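Participants wanted: gripper comparison sessions, Uvimstead

Droseo is looking for people to take part in a comparison of robot grippers at our Uvimstead workshop. Sessions run every Thursday until the end of January. You do not need any experience with robots. We want a mix of people who have driven an arm before and people who have not.

What the work is

You will control a small tabletop arm with a hand controller and use it to pick up, move and stack light objects. Each session compares 3 sets of fingers on the same arm. The tasks stay the same and only the fingers change. After each set you fill in a short form on how easy it was to line up, whether the grip felt secure and how tired your hand is.

Most of the tasks use foam cubes with letters and numbers on them. They squash under the fingers and are easy to tilt, so small differences between grippers show up quickly. In the later tasks you will be asked for a particular cube by its colour or by what is printed on it, with other cubes close by.

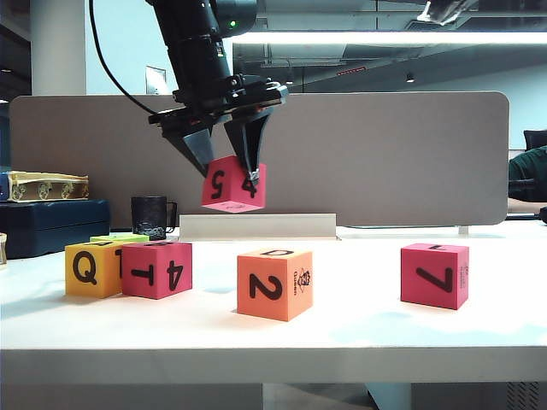 Who can apply

You must be 18 or over and able to sit at a desk for up to an hour at a time. You need normal or corrected eyesight, and you should be able to tell pink, orange, yellow and green apart. Left-handed people are very welcome, as we are short of them. Please do not apply if you work for Furtado or Dotley, whose fingers are among those being compared.

Time and payment

A session lasts 3 hours including breaks. We pay £107 per session by bank transfer, normally within 5 working days. You can do one session or two, but not more. Bus and train fares within the county are refunded if you keep your tickets. Parking is free after you sign in at the front desk.

What we record

We save the arm's movements, the finger positions and video of the table. Your forms are stored under a number. You can stop at any point and will still be paid for the hours you have done.

How to apply

Fill in the form on the Droseo website and choose "Gripper comparison" from the list. Tell us which hand you write with, whether you have used a robot arm or a games controller before, and whether you prefer a morning or afternoon start. We reply to everyone, usually within a week.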